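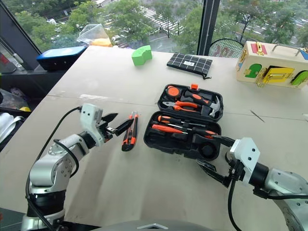
Learning to Conduct the Hosier Serenade: My Project Report

When I signed up for the conducting option I figured it would be mostly arm waving. I'd played viola in the Drarnbridge student orchestra for two years and I thought I knew what the person up front did. Well! I have a sore shoulder and a much better attitude now.

My project was to prepare and conduct one short piece, start to finish, with real players. I picked the Serenade for Strings by Hosier, mainly since I'd played it in high school and loved the slow movement. It runs 105 measures in the first movement, then there's the slow one, then a fast finale that everybody likes except the basses. My adviser was Josué Cordeiro, who teaches score reading and runs the chamber program, and he let me borrow his own marked-up score (with coffee on page 4, so I can't take credit for that).

Score study

I spent the first few weeks away from any instruments at all. Josué had me sing every line, including the second violas, which is basically one note for a page and a half. Then I wrote in the phrase lengths with a pencil. Most of the first movement falls into four-bar groups, but there's a spot at measure 67 where Hosier drops in a three-bar group and the whole thing tips forward. I had played that passage maybe thirty times as a violist and never noticed it. I just thought we were bad at counting.

I also listened to two recordings, the Weltov Chamber Players and the Ayala Ensemble. They couldn't be more different. Weltov takes the opening slow and kind of grand, and Ayala is off like a rabbit. I liked Ayala for the first movement and Weltov for the slow one, and Josué said fine, but stop listening now or you'll end up following a recording in your head while the real players do something else. He was right about that, and I did it anyway in my first rehearsal.

Rehearsals

I got three rehearsals. The first one was rough. I gave an upbeat that was faster than the tempo I wanted, so the violins came in at one speed and I kept going at another, and we all met up somewhere near letter B. I talked way too much, too. My concertmaster counted six minutes of me explaining the mood of the opening, and then we played it exactly the same as before.

For the second one I made a list of spots to fix and wrote down only what I'd say for each. "Shorter, cellos." "Breathe with me before C." That worked so much better. We got through the slow movement twice and the second time was really beautiful, I got goosebumps and almost forgot to cue the basses.

Third rehearsal was all about transitions. My left hand had been copying my right hand the whole time (Josué calls this mirroring and he is not a fan), so I ran the finale with my left hand in my pocket. Looks silly, but it helps a ton. After that I only took it out for cues and for the big crescendo at the end.

The performance

We played on 16th April at the lunchtime concert. The first movement started a little under tempo, my fault, nerves make me careful. Measure 67 went great though! The slow movement was the best we'd done it. In the finale the second violins jumped in a bar early and I managed to catch them with a look and a big clear downbeat, and we were back together before the tune came around again.

What I'd change

I'd practice starting. Just starting, over and over, in different tempos, with a metronome. I'd also mark bowings in the parts ahead of time, as we lost a good chunk of rehearsal one to the violins arguing about them. And I'd ask the basses what they think sooner, they had good ideas about the finale and I only heard them at the end.

I'm signed up to do a wind piece in May, so I need to go learn how clarinets transpose.

Drarnbridge Music Department | Contact the office | © Student Projects | Back to top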